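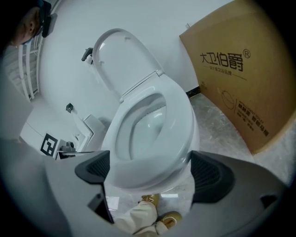
Toilet with the lid up.

Womdale Toy Library and Collectors' Circle
Minutes of the summer meeting, 10 Jul 2020

Present: Mercy Shemweta (chair), Stepan Kuzmenko, Yevdokiia Demchenko, Tamara Maksymiv, Tamara Iordache (minutes)
Apologies: none received

1. Minutes of the last meeting
Agreed as a true record, with one correction. The tin bus given to the library came from Trultville, and the minutes had it down as coming from Sanudstead. Tamara I. has changed the file copy.

2. Loans and returns
Yevdokiia gave the loans report and it was a cheering one. The catalogue now stands at 1323 toys and games, and 44 of them are new to us this year. Building sets go out most often, followed by the wooden railway, which has a waiting list again. Yevdokiia has split the railway into two boxes so that two families can have it at once, and everyone thought this was a splendid idea. The long bridge stays in box A and the turntable in box B.

Two jigsaws came back with pieces missing. The lighthouse one is short of a bit of sky and will stay on the shelf with a note on the lid. The farmyard one has lost most of a cow and will go in the craft box.

3. Talking toys afternoon
This took up most of the meeting and there was a great deal of excitement about it! Stepan brought his talking bear, bought second-hand in Sanudstead, and set it going on the table. It tells three stories, sings (slightly flat) and says goodnight when it is laid on its back. Stepan has cleaned the battery contacts with a cotton bud and a little white vinegar and it now runs through a whole story without slowing down.

The plan is to hold an afternoon in November where members bring any toy that speaks, sings, growls or plays a tune, and children can try them all out. Points agreed:
– One table for pull-string toys, one for battery toys and one for anything wind-up.
– Each toy to have a card giving its name, when it was made if the owner knows, and how to make it talk.
– Older and more fragile toys to be worked by their owners only.
– A quiet corner with soft toys and picture books for children who find the noise a bit much.

Tamara M. asked whether repairs could be done on the day. Stepan would love to do this but said that opening up a pull-string toy takes patience and a clear table, so he will take bookings and do simple jobs only: contacts, loose wires, stuck switches. Anything with a torn speaker will be looked at and handed back with advice.

Action: Stepan to write the booking sheet. Mercy to ask members for spare batteries, all sizes.

4. The Magaña puppets
Mercy has had a lovely letter from the Magaña family offering us their glove puppets on long loan. There is a crocodile, a policeman, a grandmother and a fox, along with a folding theatre with its own curtains. The crocodile's jaw needs a new hinge. The meeting accepted with great pleasure, and Yevdokiia has already offered to put on a show. Tamara M. thought the puppets should be kept for shows and not lent out. Agreed, to be looked at again once we know how well they stand up to use.

Action: Mercy to write back with thanks. Tamara M. to find a lidded box big enough for the theatre.

5. Money
The balance is £1657. Stepan proposed buying a second marble run, as the first is hardly ever on the shelf. Seconded by Tamara Iordache and carried, everyone in favour. The larger set was preferred – the small one has no spiral.

6. Any other business
Yevdokiia showed a spinning top she had found with the original paint nearly all there. It hums beautifully and was passed round twice.

Tamara M. reminded everyone that dice go in the little bags and not loose in the boxes.

Members who know the rules to the Trultville fishing game are asked to write them down and hand them to Tamara I., as the sheet in the box has faded past reading.

Next meeting to be fixed by Mercy once the room is confirmed.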